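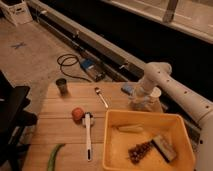 Last changed: October 2026

Notard Tabletop Clutter -- README

This is the table-clearing part of the Notard collection: 1585 pictures of a plank table with household odds and ends on it and a yellow bin to put them in. If you came for tidy kitchens, try the Clarusham folder. Its owners wiped things down first.

What's on the table

The cast is small and does not change much. There is a white brush with a long handle, a metal spoon, a small dark cup, a round reddish thing from the produce department, and a long green thing from the same department. The yellow bin sits on the table with them and usually has a few items in it already. Cups and other light stuff come and go toward the back and the right.

Most of the disagreement in the notes is over food. The green one has been logged as a bean, a pepper, a cucumber and, by one person in a hurry, "stick." The red one is a tomato on most days and a ball on the others. We merged all of these into two labels, green_long and red_round, and morale improved at once.

The pale item in the bin got the same treatment. Half the labelers said corn, the other half said banana, and one wrote a paragraph. It is pale_long now. Please don't open a ticket about it. There are already 68.

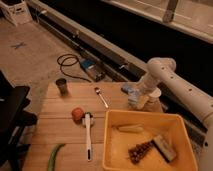 Labels come in one text file per picture, same name, one item per line. A line has the item label, then where the item is (table, bin, or other), then a confidence of 1, 2 or 3. A 3 means two people agreed without talking. A 1 means they talked.

A few rules that cost us an afternoon apiece:

An item leaning on the bin but not inside it is "table."
An item being picked up is "other," even if it is only barely off the wood.
The brush is one item. Head and handle were separate labels until July, and any file that still says brush_head is an old one.
The bin itself is never labeled. It's furniture.
The spoon is a spoon. Someone at Zuvetti asked for spoon_tea and spoon_table. We measured it, argued, and put it back.

Splits

The review split has 657 pictures and everything else is in the main split. Pictures from one sitting always stay together, so you'll see long runs where the brush doesn't move an inch and your patience does. Shuffle before you look through them or you will start to dream about that spoon. 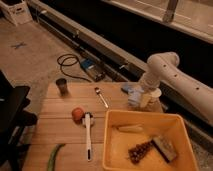
Brush, spoon, dark cup and the two contested vegetables, with the bin at lower right.

Known problems

The green item likes the near corner of the table, so it often runs out of the picture. Label it anyway if you can see enough to be annoyed by it. Don't guess at the length.

Whatever is lying flat in the bin next to the dark item changes its look with the angle. It has been called a box, a packet and a carton, and all three show up in the old notes. The current label is flat_pack. The dark item went through grapes and chocolate before it became dark_bumpy. I voted for grapes and I'm over it.

Clear plastic is bad news in general. It crumples, it shines, and it takes on the color of whatever is behind it. Expect a lot of 1s.

Paper cups are easy when they stand up. Tipped over, they were labeled "bowl" often enough that I went back through the Saavedra batch by hand, with the radio on. If you find one I missed, send me the file name and keep the commentary short.
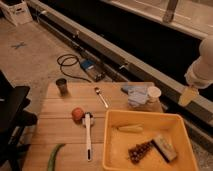
Notes and label rules by Pranab Patwary

Cloth is the newest label and the least settled. A crumpled one can pass for a glove, and we don't ask anyone to decide: both are cloth_soft. If something is poking out from underneath, give it its own line with a confidence of 1 and move on with your life.

Tubs and cups with a lid go under tub_lid. Without a lid they are cup_paper or cup_other. A lid lying by itself is lid, and I would like to apologize in advance for how many arguments that one word has started.

Using it

Unzip, read labels.txt, then read it again, as the order of the labels is not alphabetical (it's the order in which we gave up on the old ones). Teaching and research use is fine. If you print any of the pictures, put "Notard Tabletop Clutter" somewhere near them in a size people can read.

Fixes are welcome as a plain list of file names with the old line and the new line. Spreadsheets with colored cells will be read last -- and the green cells last of all.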